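The Strobel grasping result, and why I'm not buying it yet

Posted Tuesday, filed under: robots, grumbling

Three people have now sent me the Strobel write-up with some version of "so bin picking is done, then?" in the subject line. I read it over the weekend, twice, and then went back to our own logs. Short answer: no. Longer answer follows, and it gets a little tedious in the middle.

The claim is that you can train a grasping policy on 2,038 attempts, all collected by one arm on one box, and then hand it objects it has never touched. They report 76 percent success on the new objects. That's a good number for so little data. A few years ago people were burning through far more attempts than that to get something worse, so I understand the excitement.

My trouble starts with the word "new." If you go to the object list at the back, the held-out set is 15 items. Several of them are close cousins of things in the training set: another lid, another small tin, another piece of plastic food in a slightly different shape. I wouldn't call those new. I'd call them the same aisle of the same store. The two items that really are different (a mesh bag and a thin booklet) drag the average down hard, and the text gives them half a sentence.

Then there's how a success gets counted. In the Strobel protocol, a grasp is good if the gripper stops before fully closing and the wrist feels some weight after lifting. Fine, except that both of those are true when you've grabbed two things at once, or when you've hooked an item by a loose corner and it's going to drop a second later. We tried the same rule at Hatesdale last July and had to throw it out. When I went through the recordings by hand, a depressing share of our "good" grasps were lucky snags.

The small stuff in the box matters more than people admit. Tangled pieces especially. A single block is easy, but give the fingers a cluster of parts hooked into each other and the question "which object did you pick?" stops having a clean answer.

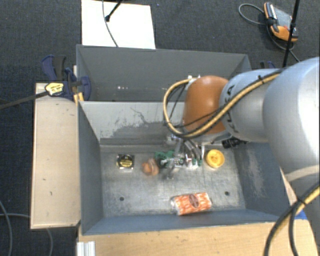

Green plastic pieces at the fingertips, with a tin, a yellow lid and a patterned package also in the box.

Look at how flat most of that is. A lid on a flat floor, a package on a flat floor. With this kind of layout the policy can get a long way by learning "go to the blob, come straight down, close." I'm not saying that's all it learned. I'm saying the test as run can't tell the difference, and the authors don't try very hard to find out. A dumb baseline that aims at the middle of whatever sticks up from the floor would take an afternoon to write. It isn't in the comparison table.

What is in the table is Parima, which they beat comfortably. But Parima was built for suction and the gripper version has always been a bit of an orphan. Brisasetti would have been the fair fight. It's slower, and its code is a pain to install - I lost most of a day to it - but it handles clutter properly and everybody working on this knows that.

Things I do like: they published every attempt, including the failures, and the failures are labeled. The policy is small enough to run on an ordinary desktop. And the section on drift, where they show success falling off as the box gets nudged out of place between sessions, is the most useful part of the whole thing. I wish it were longer. Ours is clamped down and I still don't fully trust it.

So my plan is to rerun their training recipe on our setup with 1,000 attempts, a stricter success rule (lift, hold, shake, then check what's left in the box), and that dumb baseline right next to it. If the learned policy wins by a wide margin on tangled parts, I'll write a post saying so and take the ribbing.

Until then, please stop sending me the video. It's sped up, by the way. Check the corner.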